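Minutes of the December Review Meeting: the Vorlow Kitchen Arm Kit
27th December
By the minute-taker, Cultley Assisted Kitchens Group
Last updated: 27th December, late afternoon, with two corrections to item 3

1. Opening and thanks

The chair opened the meeting a little after the hour, once the heater had been coaxed into life and everybody had found a seat near it, and began by thanking all of those who had come in during what is, for most of us, a quiet week at home. There was a good turnout in spite of it. Apologies had been received from both members who look after the Ashour house, where there was a problem with the boiler, and the meeting sent them its sympathy and hopes for a quick repair.

The minutes of the previous meeting were read and accepted, with one small change. The word "purchase" in the paragraph on the kit should have read "trial," and the minute-taker is sorry for the fright this gave to the person who keeps our accounts.

2. Where we stand with the Vorlow kit

For the benefit of two members who joined us this fall, the chair went back over the background. Vorlow is offering its kitchen arm kit to small supported-living groups like ours on a trial basis, for 60 days, after which we either send it back or take up a service plan. The kit comes with the arm, the gripper, the mounting hardware, the control box, and access to Ular, the software through which tasks are taught and started. The arm is meant for residents who can plan and enjoy a meal perfectly well but have trouble with levers, knobs, and lifting, and breakfast is where most of them told us they would like a hand.

We are now on day 19 of the trial. The chair reminded everyone that no decision was being asked for today, and that the purpose of the meeting was to hear how things were going and to agree on what we still want to find out before January.

3. Cost and the service plan

The plan as quoted is $895 a month, with software updates, a replacement gripper if ours should wear out, and telephone support. (Corrected: the first draft of these minutes said the gripper was extra. It is included, but the soft fingertips are not.) There was a long and very good-natured discussion of this. Several members felt the figure was fair for what is on offer, and several others felt that it would swallow most of what we put aside for equipment in a year and leave very little for the bathroom rails at Cultley, which were promised first.

It was asked whether the plan could be shared between the two houses, with the arm moving back and forth. Vorlow's representative, who joined by phone for this item only, said that the license would allow it but that the arm has to be set up again each time it is moved, and that they would want one of their own people present for the first two moves. (Corrected: this visit is charged for after the first move. The earlier draft said both were free.) The representative was asked whether there was a lower rate for groups that would only use the arm in the mornings. There is no such rate at present, but the question will be passed along, and we were told to expect a written answer.

Support calls were also raised. The promise in the brochure is a reply within 48 hours, and the meeting felt that this was a long time for somebody to wait if the thing they are counting on is their breakfast. The representative took the point kindly and said that a faster line was under discussion. It was agreed to ask for this in writing as well.

4. What residents have told us

The member who has been collecting comments read out a selection, and it was a pleasure to hear them. One resident likes that the arm does not chat to her before she has had her coffee. Another would like it to be quicker and said that he could have eaten the bread as it was by the time the arm made up its mind. A third has taken to saying good morning to it. There was some worry about the sound of the motors early in the day, particularly for the bedroom that shares a wall with the kitchen, and a suggestion that a rubber mat under the table legs might help. The minute-taker has a spare one and will bring it.

On a more serious note, one resident asked who can see the recordings that Ular keeps of each task. We did not have a full answer. The guide that came with the kit says recordings are held so that a failed task can be looked at later, but it does not say for how long, or who at Vorlow can open them. Everyone agreed that we cannot go past the trial without knowing this, and it goes to the top of the list of questions.

5. The breakfast tasks

Most of our time went on this item, as it usually does. The member running the practice sessions explained that the breakfast routine has been split into short tasks so that each can be taught and judged by itself. The toaster comes first, and it has taken more patience than anyone expected. The lever is small, it needs a straight push downward, and the gripper has to arrive beside it without nudging the toaster along the table.

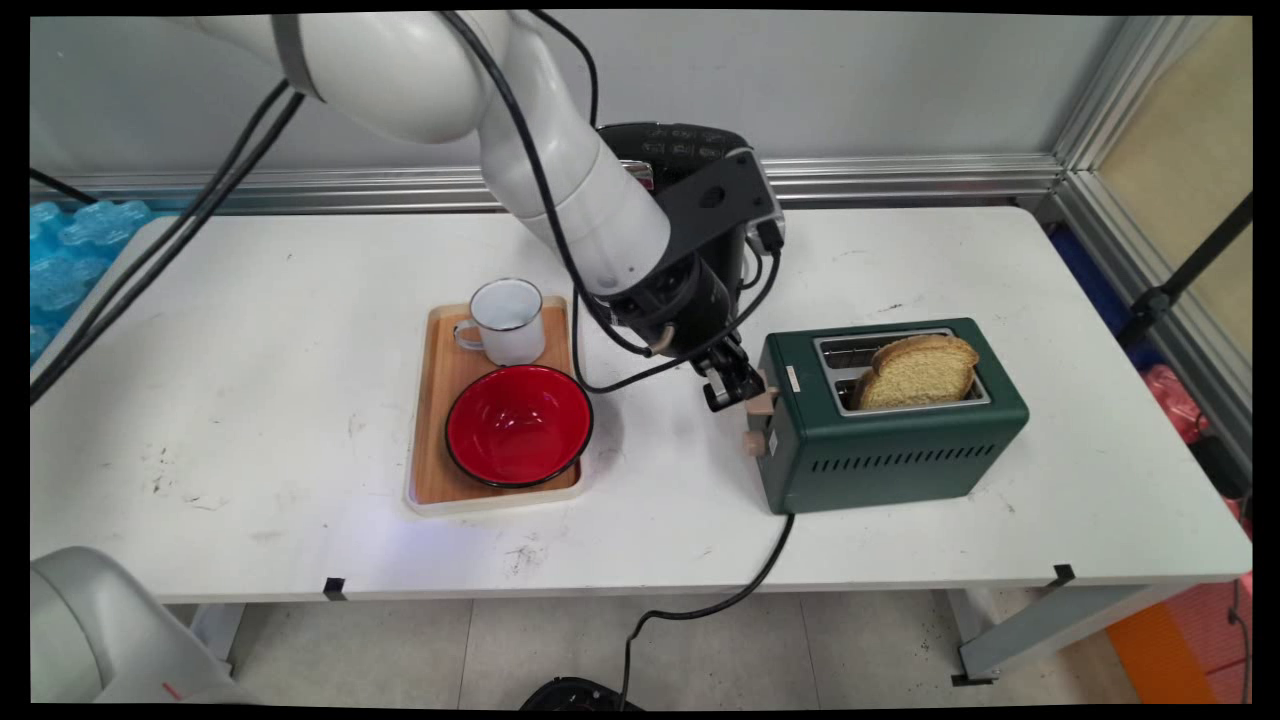
The setting of the tray has been discussed before and was discussed again. The present habit is to have the mug and bowl out on the tray before the toaster task is started, to the left, where the arm has no need to reach over them. Some members would prefer to start with a clear table and have the tray brought in afterward, which is how most of us do it at home. After a fair amount of back and forth it was agreed to keep the tray where it is for now, and to try the other way for a few mornings once the toaster task is settled, so that the two can be compared properly.

A question was asked about the browning knob. For the time being it is set by hand, and the arm is only being taught the lever. Vorlow says that Ular can be taught to turn a knob with the same gripper, but the meeting was not in a hurry for this, and one member pointed out that most people find the setting they like and never touch it again.

It was also asked whether the arm could butter the toast. It is not among the tasks offered with the kit. There was general disappointment.

6. Questions to be sent to Vorlow

The following were agreed, and the chair will put them in a letter before the end of December:

How long are task recordings kept, who can see them, and can we have them deleted on request?
Is there a reduced rate for mornings only, or for two houses sharing one arm?
What would the faster support line cost, and when might it be ready?
How often should we expect to replace the soft fingertips, and at what price?
Can the motors be set to run more slowly and quietly at certain hours?

7. Any other business

The Ashour house has asked to borrow the long folding table for its New Year lunch, and this was happily agreed to, on the understanding that it comes back with all four of its feet. The tin of shortbread left in the office was declared open to everyone and did not survive the item.

8. Next meeting

To be held in the second week of January, in the same room, with the date to be sent around once we have heard from Vorlow. Members with further comments on the kit are asked to leave them in the folder by the door, signed or unsigned as they prefer. The chair thanked everyone again for giving up their afternoon, and the meeting closed in time for those who needed the early bus.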